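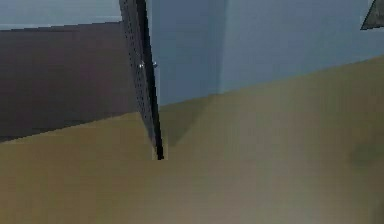
Print this page | E-mail this page

To: Numdale Branch Libraries list
From: Circulation Office, Zokutholm Library Service
Subject: Re: Overdue charges and the February change

Members of the list are thanked for their comments on the draft notice. The office replies below to the message received from the Wouters Street branch.

> Our desk staff would like to know whether charges already on a
> reader's account will be removed when the new rules begin, or
> whether they stay until paid. We have readers who have stopped
> coming in over very small sums. We also ask whether the Sunday
> book drop will be treated as a Sunday or a Monday return.

Charges for late return that were placed on an account before the change will be removed in full. Charges for lost or damaged items will remain – these are handled under a separate rule, which has not been altered. Branches do not need to clear accounts by hand. The Stellico catalog system will do so overnight, and desk staff should wait until the following morning before telling a reader that an account is clear.

Items found in the book drop on Monday before opening will be recorded as returned on Sunday. Please use the backdate function at check-in. Two branches have been using the manual override instead, and this leaves a hold on the account that must later be lifted by this office.

The borrowing limit for adult cards remains at 100 items. Almost 100 readers wrote to ask for a higher limit for home educators, and the request will be considered with the spring review of card types.

Printed notices will be sent to all 5 branches with the regular van delivery. Older notices that mention daily charges should be taken down from desks, doors and the inside covers of large-print books. Branches that need copies in other languages should reply to this address – not to the whole list – and state the number required.

Circulation Office
Zokutholm Library Service

Last updated: February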